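How Robots Learn by Watching Hands

A robot does not know how to pick up a cup. Somebody has to show it. At the Mustow lab, a research group is testing one way of doing the showing. The project is called Dirkurine.

The older way is to steer a robot arm with a set of controls while a computer writes down each move. This works, but it is slow. One arm can be used by only one person at a time, and the arm has to stay in the lab.

In the newer way, people leave the arm out of it. A person holds a gripper, a tool with two soft fingers that open and close. A camera on the tool records what the fingers are near. The person does an ordinary job, such as putting a spoon in a drawer. Each recording of one job, from start to finish, is called a demonstration.

Some grippers also carry a marker, a square with a pattern of black and white blocks. A computer can find this pattern easily in a video. From its size and tilt, the computer can work out how far away the gripper is and which way it is turned.

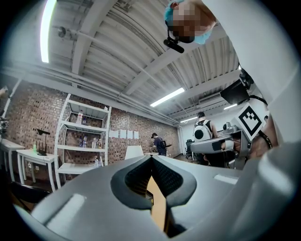
Mebrat Gebremichael would like children to know that the bad recordings matter too. If the spoon is dropped, the recording is marked as a miss and kept in its own folder, where it can be used to check the computer's work.

The group collected 2853 demonstrations in August. A computer program called a model then studied them. The model looks at one video picture and guesses how the hand will move next. It compares its guess with what the hand did. If the guess was wrong, the model changes its numbers a little and tries again. This is called training.

After training comes the test. The model is put in charge of a real robot arm that has the same kind of soft fingers. The arm is given kitchen objects that were not used in any demonstration.

Leandro Pastor and Lemlem Kassa ran the test twice. The first model had learned from 900 demonstrations, all made in one room. The second had learned from 900 made in 31 rooms. The second model did better with the new objects. The amount of practice was the same for both, so the group thinks the change of rooms made the difference. They plan to repeat the test with three more kinds of job before they say so for certain.

Words to know
Demonstration: a recording of a person doing one job
Marker: a pattern a computer can find in a video
Model: a program that learns from recordings

Related items
Why Soft Fingers Hold Eggs Better
How a Camera Measures Distance
What Is a Fair Test?
Shewit Hadgu Answers Your Robot Questions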